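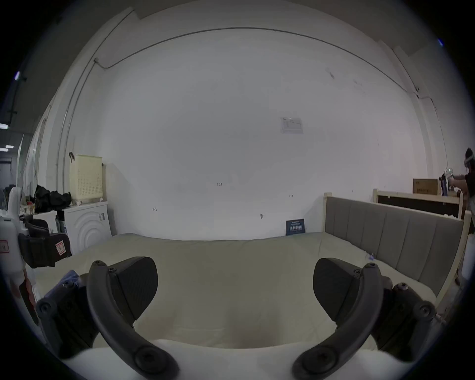 Progress report to Nulholm, November

Hello Hedvika and all at Nulholm,

I promised you something more readable than last time's spreadsheet, so I've written this the way I'd tell you over a cup of tea. The money side is in the table I sent separately and nothing in it should surprise you.

To recap where we were in the last report: the Pletow sorting hall had two problems with noise. One was the chain transfer where the parcels come off the main line, which rattled. The other was the merge by the repair benches, where four people work all day within arm's reach of a belt that squeals every time it restarts. You agreed to pay for the bench side first, and I still think that was the right call, even though the chain transfer is what visitors notice.

The new rollers went in at the merge over two night shifts. Tóth supplied them and fitted the first batch, then our own maintenance crew did the rest (much to their delight, as they'd been told for years that it was a specialist job!). We replaced 300 rollers in all. A few of the old ones had flat spots I could feel with my thumb, and the bearings on the drive side were in a sorry state. I've kept one in my desk drawer in case anyone on your side would like to see it.

The squeal on restart has gone. I went and stood there for a whole afternoon with a notebook, and the loudest thing I wrote down was the tape gun. What's left is a low hum from the gearbox, and that one I can live with for now. The people at the benches say they can take a phone call without walking out to the corridor. One of them has asked for the radio back, which I've said I'll think about.

The drive control has been less smooth. We fitted the Nirnon soft-start unit as planned, and for the first week it kept tripping in the early morning, when the hall is cold and the belt is stiff. Tóth sent an engineer, who lengthened the start ramp, and then it tripped less. We lengthened it again and now it doesn't trip, but the belt takes 6 seconds to get up to speed and the induct operators find that maddening. They've got into the habit of placing the first parcel too soon, so it bunches up with the second. I've asked for a middle setting and we're trying it at the moment. If that doesn't work we may need a warmer grade of grease, or a small heater in the gearbox housing, and I'd come back to you before buying either.

On to the guards. The old side panels were thin sheet metal and they drummed, so we'd budgeted for damping mats stuck on the inside. Once we had the panels off we found that half the noise came from loose fixings. Tightening those cost us nothing but an evening, and I've held back part of the mat order. That leaves a bit in the pot, and I'd like to talk to you about moving it over to the chain transfer.

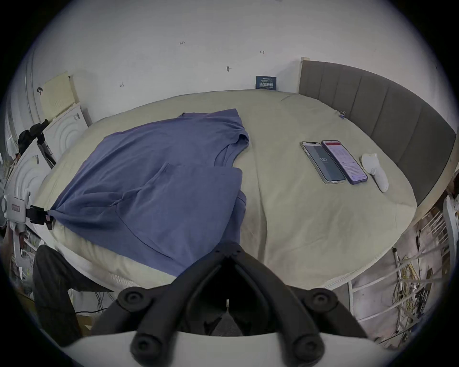 Will the chain transfer be finished inside this grant period?
The belt-driven replacement will be installed by the end of the period, but the final noise readings will fall just after it, so they'll come to you as a short add-on to the closing report.

The delay there is mostly down to the frame. Our drawings show the transfer bolted to the mezzanine leg, and when we took the covers off it was welded - neatly, and a long time ago, by someone who never told the drawings. Cutting it out means closing that lane for a full shift, and I'm not willing to do that in the run-up to the holidays. The site manager agrees with me, and rather firmly. So the new frame is built and sitting on a pallet by the dock doors, and the lane closure is pencilled in for the first quiet spell in the new year.

One thing that went better than planned was the training. We'd meant to show only the maintenance crew how to check roller wear, but the bench staff wanted in as well, so we ran it again for them. They now do a quick listen-and-look at the start of each shift and write up anything odd on a sheet by the panel. So far the sheet has caught a split belt edge and a seized return roller, both sorted before they became a stoppage.

The hall handled 1032 parcels in the busiest hour we've had with the new merge, and it didn't jam. I was there for most of it, mainly getting in people's way.

What I need from you: a yes or no on moving the leftover mat money, and a name for whoever will come to the site visit so I can get a pass and ear protection sorted (the transfer end still needs it). Late morning is best, when both lines are running and there's somewhere to park.

I'll send the readings from the benches as soon as the soft-start setting is settled.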